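Home | Products | Pricing | Support | Contact

Stollorura Brief: a weekly market letter for small advisory offices

Stollorura Brief is a ready-made investment newsletter which your office can send to clients under its own name. It is written by Prakash Naidu and edited by Revathi Naidu at Pimeck, and it comes out every week except for the last two weeks of December.

Many advisers want to write to their clients more often but do not find the hours for it. With the Brief you receive a finished letter of no more than 1000 words. You may change any sentence, add your own opening, or remove a section which does not fit your clients.

Each issue has six short sections: shares, bonds, currencies, company results, one chart with explanation, and a reader's question. We do not recommend single stocks. We also try to avoid the difficult words of the fund industry, and when we must use one, we explain it in the same paragraph. 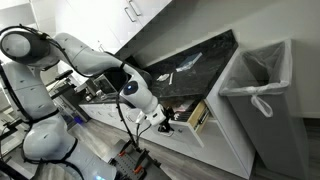
White robotic arm with its gripper in an open kitchen drawer.

The letter is delivered as a text document and as a plain email version. Both have an empty space at the top for your logo and at the bottom for your legal notice. Please note that the legal notice is your responsibility, and we cannot write it for you.

Two editions are available. The Kandasamy edition is for offices whose clients are mostly retired people, and it gives more room to income and bonds. The Gakari edition is for clients who are still saving and has a longer section on shares. The price is the same, and you can change from one edition to the other at any time by writing to us.

Price: $157 per month for one office, with up to six senders. The subscription runs month to month. If you cancel, you keep the right to use all the issues which you already received.

Sample issues of both editions are sent free on request. Please tell us in your message which edition you prefer to see.

Page last changed 26 May 2023

© Pimeck. All rights reserved. | Contact us | Back to top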